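작업 노트 / 2023년 6월 23일
방문 시연 (주방 셀), 작성자 본인 정리용. 팀 공유 폴더에 사본.

1. 개요

Greslow 쪽 방문단 7명. 오전에 회의실에서 소개, 이후 주방으로 이동해 시연 2회. 방문단 기술 담당은 Theerawat Noiphan. 우리 쪽은 Surachet Khunthong이 진행과 비상정지 버튼을 맡았고 나는 콘솔과 로그를 맡음.

시연 과제는 원래 세 가지로 제안했으나 전날 리허설 뒤에 하나를 뺌. 남긴 것은 (가) 냄비 접근 및 파지, (나) 조리대 위 물건 옮기기. 뺀 것은 서랍 열기. 서랍 레일 마찰이 날마다 달라서 힘 임계값을 고정할 수 없었음. 리허설에서 두 번 걸렸고 한 번은 반사 정지까지 갔음. 방문객 앞에서 보여줄 상태가 아니라고 판단.

Barros 사무실에서도 한 명이 오기로 되어 있었으나 당일 불참. 자료만 보내 달라고 하여 슬라이드 PDF와 로그 요약본을 오후에 발송함.

2. 준비 상태

08:20 전원 투입. 컨트롤러 부팅 정상, 관절 잠금 해제 정상. 자가 점검 경고 없음.

08:35 핸드아이 캘리브레이션 재확인. 지난주 값을 그대로 불러와 체커보드 여섯 자세로 점검. 재투영 오차는 평소 범위였으나 여섯 번째 자세에서만 조금 튐. 보드가 들떠 있어서 테이프로 다시 눌러 고정하고 재측정, 정상으로 돌아옴. 값은 갱신하지 않고 지난주 것을 유지.

08:50 그리퍼 호밍. 첫 번째 시도에서 완료 신호가 늦게 옴. 두 번째부터는 정상. 지난번에도 첫 호밍만 늦었으므로 같은 현상으로 보고 기록만 남김. 원인 미확인.

09:05 케이블 점검. 4번 관절을 크게 접는 자세에서 케이블이 당겨지는지 손으로 확인. 여유 있음. 고정 밴드 위치는 그대로 둠.

09:15 가스 밸브 잠금 확인. Surachet이 확인하고 내가 다시 확인. 체크리스트에 둘 다 서명. 오늘 시연은 전부 불 없이 진행.

09:20 Nulitz 로거 기동. 디스크 여유 충분. 타임스탬프는 컨트롤러 기준으로 맞춤. 시작할 때 토픽 하나가 안 잡혀서 노드 재시작함. 재시작 후 전부 수신.

제한 속도는 평상시 실험값의 절반. 방문객이 있는 날은 이 값을 쓰기로 한 지난 11월 결정에 따름. 접촉 임계값도 한 단계 낮춤. 오검출이 늘어나는 것은 감수.

3. 회의실 소개

발표 자료는 지난번 것에서 앞부분만 줄였음. 계획 구조 설명에 시간을 너무 썼다. 방문단 관심은 계획 알고리즘보다 운용 쪽이었음. 셀 하나에 사람이 몇 명 붙는지, 하루에 몇 시간 돌리는지, 물건을 떨어뜨리면 누가 치우는지. 다음에는 운용 절차 슬라이드를 앞으로 옮길 것.

누적 에피소드 수를 물어봐서 정리된 것 기준 3,494라고 답함. 여기에는 중단된 것과 라벨이 없는 것이 들어가지 않음. 이 구분을 설명하지 않으면 지난 자료에 적힌 "2,000 이상"과 맞지 않아 보이므로 슬라이드 숫자를 갱신해야 함. (할 일에 적음)

Zitance 플래너를 왜 계속 쓰는지에 대한 질문도 있었음. 답변: 좁은 공간에서 재현성이 좋고, 실패할 때 실패 이유가 로그에 남음. 계산 시간은 길다. 선반 아래로 들어가는 자세에서는 특히 길다. 이 점은 숨기지 않고 말함.

4. 시연 1회차

10:40 시작. 전원 안전선 밖 확인. Surachet이 비상정지 버튼 소지.

과제 (가). 홈 자세에서 스토브 뒤쪽 냄비로 접근. 조명은 낮춘 상태로 진행했음. 방문단 요청 사항으로, 어두운 조건에서 인식이 어느 정도 되는지 보고 싶다고 사전에 메일이 왔음. 깊이 값은 대체로 나왔으나 냄비 테두리의 반사 부분에서 점군에 구멍이 생김. 테두리 추정은 남은 점으로 맞춰짐.

접근 경로는 두 번째 계획에서 채택됨. 첫 번째 계획은 뒤쪽 선반과 여유가 부족해 자동 기각. 기각되고 다시 계획하는 동안 팔이 가만히 서 있었는데, 방문단 한 명이 고장이냐고 물음. 콘솔 화면을 방문객 쪽으로도 띄워 두면 이런 질문이 줄어들 것 같다.

냄비 위에서 대기, 하강, 파지. 첫 파지에서 손가락이 테두리를 비스듬히 물어 힘 값이 한쪽으로 치우침. 규칙대로 놓고 재시도. 재시도에서 정상 파지. 들어올린 높이는 설정값대로. 원위치에 내려놓을 때 약간 돌아간 상태로 놓임. 판정은 성공으로 기록하되 비고에 회전 있음으로 적음.

과제 (나). 조리대 위 그릇을 대상으로 지정. 접근은 무난했음. 옆의 분무기 병과의 간격이 좁아서 손목 자세가 한 번 뒤집힘. 충돌은 없었지만 손목이 크게 도는 동작이 보기에 좋지 않았고, 속도를 낮춰 둔 탓에 시간도 오래 걸림. 병을 미리 조금 옮겨 두었으면 없었을 문제. 다만 배치를 손대지 않는 것이 방문단과의 합의였음.

5. 질의

현장에서 나온 것만 적음. 답이 부족했던 것은 별도 표시.

- 접촉 임계값을 왜 낮췄는가: 사람이 근처에 있을 때의 내부 규칙. 성능 평가 때 값과 다름을 설명.
- 그리퍼 손가락 교체 주기: 정해진 주기 없음. 패드 마모를 보고 교체. Noiphan 씨는 주기를 정하라고 권함. 동의.
- 증기나 기름이 있을 때: 시험한 적 없음. 그대로 답함.
- 물체 모델이 없는 식기: 형상 기반으로 후보를 만들지만 손잡이가 얇은 것은 잘 안 됨. (답 부족. 수치가 있어야 했음)
- 스토브 조작부를 돌릴 수 있는가: 아직 과제에 없음. 토크 추정부터 해야 함.
- 안전선 근거: 도면은 보여줬으나 계산서를 바로 못 찾음. (답 부족)

6. 시연 2회차

11:25 시작. 조명은 1회차와 같음. 대상과 배치도 같게 유지. 1회차와 비교하려는 목적이므로 바꾼 것은 하강 각도 하나뿐. 수직에 가까운 접근을 조금 기울여 테두리를 안쪽에서 무는 쪽으로 변경. Surachet 제안.
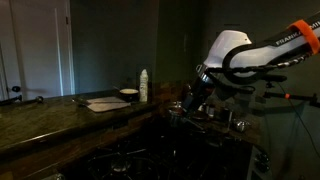
그림 1. 과제 (가), 스토브 뒤쪽 냄비 위의 그리퍼. 저조도 조건.

계획은 한 번에 통과. 대기 자세에서 힘 센서 영점을 다시 잡고 하강. 파지 힘 편차는 1회차 첫 시도보다 확실히 작음. 재시도 없음. 내려놓을 때의 회전은 남아 있음. 각도를 바꿔도 그대로인 것으로 보아 파지 쪽보다 놓는 쪽 순서 문제로 추정. 손가락이 양쪽 동시에 열리지 않는 것인지 확인 필요.

과제 (나)는 손목 뒤집힘 없이 끝남. 같은 배치에서 결과가 갈린 이유는 시작 관절값 차이로 보임. 1회차는 홈에서, 2회차는 냄비를 놓은 자세에서 바로 출발했음. 이 부분은 비교 조건을 통제했다고 말할 수 없음. 보고서에 쓸 때 주의.

11:50 종료. 팔을 홈으로 복귀, 잠금. 비상정지 해제 이력 없음.

7. 종료 후 논의

Noiphan 씨 의견 요약. 동작 자체는 안정적으로 보였다. 기다리는 시간의 이유가 밖에서 보이지 않는다. 실패 판정 기준을 문서로 받고 싶다. 세 번째는 기존 문서가 있으나 용어가 내부용이라 그대로 보낼 수 없음. 다듬어서 보내기로 함.

Surachet은 저조도를 기본 조건에 넣자는 의견. 나는 보류. 표본이 너무 적고, 오늘은 반사가 있는 물체가 사실상 냄비 하나였음. 무광 식기와 유리까지 해 보고 정하는 것이 맞음.

로그 크기가 예상보다 컸음. 깊이 스트림을 원본으로 저장하는 설정이 켜져 있었음. 지난주 디버깅 이후 되돌리지 않은 것. 내 실수. 삭제하지 않고 그대로 보관.

8. 할 일

- 슬라이드 에피소드 수 갱신, 집계 기준 한 줄 추가 (나)
- 놓는 동작에서 좌우 손가락 위치 로그 비교 (Surachet)
- 첫 호밍 지연: 다음 부팅 때 드라이버 로그 수준 올려서 기록 (나)
- 안전선 계산서 위치 확인, 도면 파일과 같은 폴더로 이동 (Surachet)
- 실패 판정 기준 문서, 외부용 용어로 수정 후 Greslow에 송부 (나)
- 손가락 패드 교체 주기 초안
- Nulitz 로거 깊이 스트림 설정 원복
- 방문객용 보조 화면: 남는 모니터 있는지 확인. 플래너 상태만 크게 표시
- 서랍 과제 힘 임계값, 레일 청소 후 재측정

추가 (저녁에 적음): 2회차 로그에서 하강 중 힘 값이 짧게 튄 구간 발견. 접촉 전 시점임. 영점을 다시 잡은 직후라 그 영향일 수도 있고 케이블이 스친 것일 수도 있음. 1회차 로그에는 같은 패턴 없음. 다음에 빈손으로 같은 경로를 돌려서 재현되는지 볼 것.

주방 셀 작업 노트 | 문의: 셀 운영 담당 | © 2023 무단 전재 금지 | 맨 위로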